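Thread. Albertina Mendes has announced she's running for a second term as mayor of Tultenham, and my feed is full of people calling her the woman who "saved the town budget." I've read the budget. I have questions. 1/

The short biography everyone is sharing says she was elected at 30, the youngest mayor the town has had, and took over from Ramiro Benítez. Fine. It skips the part where she spent six years on the council voting for every one of the Benítez budgets she now says she rescued us from.

Go look at the minutes. They're on the town website, badly scanned, but they're there. She seconded the motion on the last one.
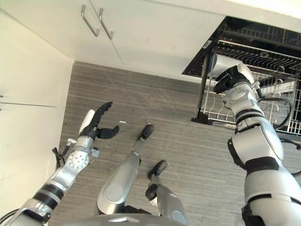

2/ The surplus

The claim is that she turned a deficit into a surplus in one year. What she did was sell the old depot on Runen Street and book the whole sale as income in September. Take that out and the town is still spending more than it brings in.

You can only sell a depot once. I'd like to hear what gets sold next year.

3/ The "109 promises kept"

Her campaign page has a list with 109 items on it. I read all of them, and my coffee went cold. Item 14 is "continued to hold regular council meetings." That's required by the town charter. Items 31 and 32 are the same crosswalk, once as "approved" and once as "painted."

Somebody will say I'm nitpicking. Sure. But if you put a number on a yard sign, people get to check it.

4/ The water contract

This is the one I'd ask about if I got the microphone. The Eltumik contract was renewed for 22 years. Twenty-two! The council had the document for two evenings before the vote. Francine Ouellet asked for a delay and lost, and I haven't seen a single profile of the mayor that mentions it.
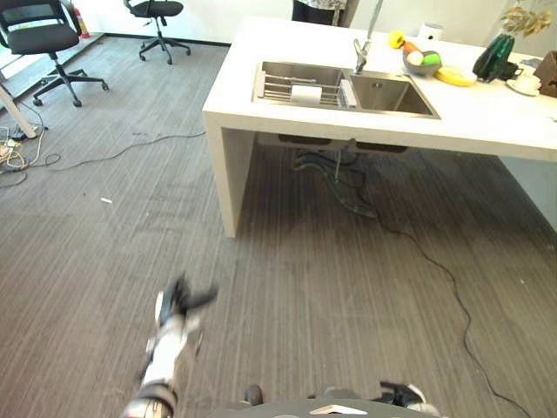 Maybe it's a good contract. I can't tell you, and neither can most of the people who voted for it, judging by the debate. The pricing schedule is in an appendix that still isn't public. I've asked the clerk's office twice. The second reply was the first reply with a new date on it.

5/ To be fair to her (I do try)

The library hours really did go back up. The bus to the hospital runs later than it did under Benítez. She answers letters, and she turns up to things in the rain. I voted for her last time and might again.

What I won't do is repeat a campaign bio as if it were a record. 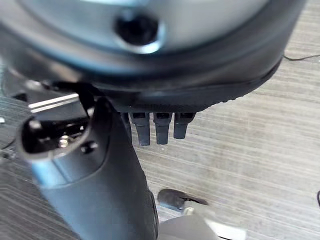

Gray-and-silver device, close up.

6/ And the other side?

Jérémie Bouvier is running against her on "transparency" and so far has published a logo. No budget, no position on Eltumik, no list of donors. He says nearly 1,000 residents signed his petition. I'd believe it faster if he let anyone look at the petition.

His own bio calls him a "former adviser to the region." Adviser on what? For how long? Rafsan Saha asked him that at the Desjardins Hall meeting and got a story about his grandfather's farm.

7/ So before you share either of those biographies, pull up the council votes and read two or three. It takes less time than arguing with me in the replies, which I see has already started.

8/ Adding one, as several people asked: the depot sale is on page 30 of the annual accounts, under "other income." If I've read it wrong, show me the line and I'll correct it in this thread.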